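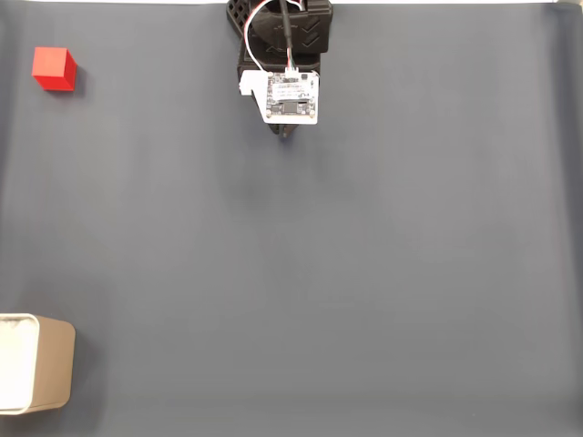 4. Work surfaces and lighting

4.1 Surfaces found in the rooms

The rooms in Zurnthorpe had been fitted out at different times and with different budgets, and the surfaces people worked on varied more than the lamps above them. Most tables in the older building were varnished wood. The Wei Centre had bought white laminate tables for all of its ground-floor rooms, because the same rooms were used for meetings in the daytime. In both buildings members had begun to bring their own coverings, usually cutting mats, felt, old blankets or rolls of sheeting sold for shelves.

We sorted the surfaces by two properties only, lightness (light, middle, dark) and finish (gloss, matte). Texture was noted but not used in the main analysis. A cutting mat with a printed grid was treated as a middle, matte surface whatever its base colour. Matte dark grey coverings (Figure 2) formed the largest group among those that members had chosen for themselves, followed by green cutting mats. Very few people had chosen a white covering, and those who had were mostly working with dark thread.

Figure 2. Flat work surface with a smooth, matte dark slate-grey covering, seen from above.

Coverings were not always laid well. Thin sheeting creases when it is rolled up for storage, and the creases can take several sessions to drop out. Members doing beadwork complained about this more than members doing embroidery, who tend to hold the work off the table. We did not record creases separately at first and added them to the log sheet in January, so the early entries cannot be used for that question.

4.2 Measuring the light

Light levels were taken at the middle of each seat's working area with a hand-held meter laid flat on the table. All readings were made after dark with the blinds down. The target in the booking conditions for both buildings was 500 lux at the table, and most seats near the centre of a room met it. Seats along the walls often did not, and the members who sat there had usually brought a lamp.

The lamp we saw most often was a clip-on model sold locally under the name Nokis. It has a short arm and a bare strip of diodes, and it gives a strong reflection on any glossy surface when it is clipped to the far edge of a table. Moving it to the side opposite the working hand removed most of the reflection at the varnished tables. At the white laminate tables it made less difference. There the whole surface was bright, and the members' complaint was of general brightness and tired eyes; few of them spoke of a single patch of glare.

A meter laid on the table measures the light that arrives and says nothing of the light that comes back to the eye. We therefore also took a reading with the meter held at the seated person's eye height and pointed at the work. These readings are less steady than the flat ones. They depend on how the person sits, how tall they are and whether they lean forward, and in a busy room they also pick up light from the neighbouring seat. We used them to rank the seats within a room and did not compare them between rooms.

4.3 Log sheets and interviews

Eighty-six members agreed to keep a log sheet. Each sheet asked for the type of work, the surface, whether the person's own lamp was on, and any occasion when a small item was dropped or could not be found on the table for more than a few moments. Members filled in one line for each stretch of work between breaks. After unreadable and blank lines were taken out, 3211 lines remained.

A sheet of this kind relies on people noticing and remembering. Someone who loses beads constantly may stop writing it down, and someone who joined the study out of interest may write down everything. We asked members to keep to their usual seat and usual surface for the first half of the study and then to change the surface only, so that each person could be compared with themselves. Not everyone managed this. Seats in the Wei Centre are not reserved, and when the quilting group met on the same evening the tables were moved together to make room for the large frames.

Interviews were done by Kasun Siddiqui during the tea break or after the session, whichever the member preferred. They were short and followed the same list of topics each time, but members were free to talk about other things. Many did. The state of the chairs came up in more interviews than the state of the tables, and we return to seating in Section 6.

4.4 What members reported

Members working with light or clear items reported fewer losses on dark surfaces, and members working with dark items reported fewer on light ones. This is what earlier work on contrast would lead one to expect. The finish of the surface mattered in both cases. On gloss surfaces the reports of losses were higher whatever the colour of the item, and the difference was clearest at seats where the member's own lamp was on.

Comfort did not follow the same pattern. Embroiderers who changed from white laminate to a dark matte covering generally said that they preferred it, including several whose thread was harder to see against it. They gave two kinds of answer when asked about this. Some said that their eyes were less tired at the end of the evening. Others said that the white table had made the cloth look dull, so that they found it hard to judge colours. The second answer was new to us, and the log sheet had no place for it.

Preferences also depended on the covering itself. One brand of thin sheeting, Skimine, was liked for its colour and disliked for its smell when first unrolled. Felt was thought pleasant to work on, but it held on to needles and loose fibres. Cutting mats were praised by anyone who used a rotary blade and found too small by almost everyone else.

4.5 Limits of this part of the study

The members were mainly experienced, and most had been coming to the same room for years. Beginners may lose items for reasons that have nothing to do with the table. We did not test eyesight or ask about it, although some members told us that they had changed their glasses during the study period. Any such change would affect the comparison between the first half and the second.

The order of the surfaces was not balanced either. Almost everyone began with the bare table and moved to a covering, so part of the improvement in the second half could come from practice, or from members growing used to the log sheet. A small group at the older building did the reverse for the last few sessions. Their sheets point the same way as the rest, but the group is too small to be reported on its own, and we have left it out of the tables in Section 5.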